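Setting the pick height after you change the gripper fingers

In our shop at Flemunel we change the fingers on the small Heverero arm every few months, the last time in April. After each change the pick height must be taught again. If you skip this, the tips will press into the part or close on air. The work takes 21 minutes when all tools are ready.

Before you start, set the arm speed to 4 percent and keep one hand near the stop button. Check that every bolt on the finger links is tight. Then open the program "Nilgate pick" and go to line 446, where the approach point is stored.

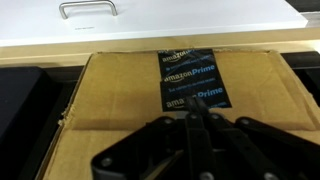

For teaching the height I prefer a closed cardboard box and not a metal block, as it forgives a small mistake. Bring the arm down in short steps and watch the wrist camera view. You need some mark on the box to aim at, and printed packing tape is very good for this. With a tape like this one, I take the lower amazonPrime logo as my target and line up the two middle fingers with it. An old box with a torn edge is fine – only the top face must be flat where you touch.

When the tips just touch, go back up one step and save the point. Write the new value in the log; ours was 801. Now run the pick three times at low speed, and only then return to the normal speed.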